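Stularance Student Manipulation Project
Progress report to the Lacroix Fund, second reporting period

Status

The project is on schedule in two of its three work areas. Demonstration recording is ahead of plan. Software is on plan. Policy training is behind by one month because the shared workstation was out of service for most of November.

Team and equipment

The team has 11 students, all from the Histitz engineering program. One student left in October and the recording rota was redrawn. Equipment on loan remains the same as in the first report: 2 hand-held grippers with parallel fingers, charging gear, and one storage drive. The finger pads were replaced once. The old pads had hardened at the tips and slipped on smooth objects.

Recording

The set now holds 1,065 accepted demonstrations across 13 task types. Rigid household objects were finished first. Work has since moved to items that bend, tangle or roll, which the original proposal listed as the main technical risk. Jewelry was chosen for this group. Strands of beads change shape with every grasp, and a bangle lying flat gives the fingers very little to close on.

Sessions for this group are run in ordinary bedrooms. Students work directly on the bedspread, with patterned fabric behind the objects and whatever else is normally in the room left in place. The first tests, on a plain gray mat, produced a model that did poorly as soon as the background changed.

The current procedure for necklaces is as follows. One gripper closes on the strand and lifts it until it hangs free of the pile. The second gripper stays close and is used only if another strand comes up with the first. The strand is then lowered into an open box.
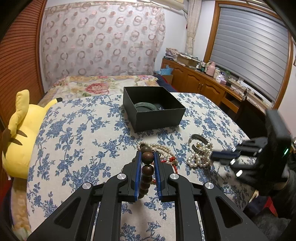 Rejected takes are logged with a cause. The most common cause is a strand leaving the fingers during the lift, followed by tracking loss when the operator turns too quickly. A slower lift has been added to the instructions.

Software

Boltus, the team's labeling tool, now marks grasp and release points automatically. Students still check each one by hand. Export to the training format works, but long takes have to be split first.

Next period

Finish the jewelry tasks, retrain on the full set, and run the first trials on the bench arm. No change to the budget is requested. A second storage drive will be bought from the existing supplies line in December.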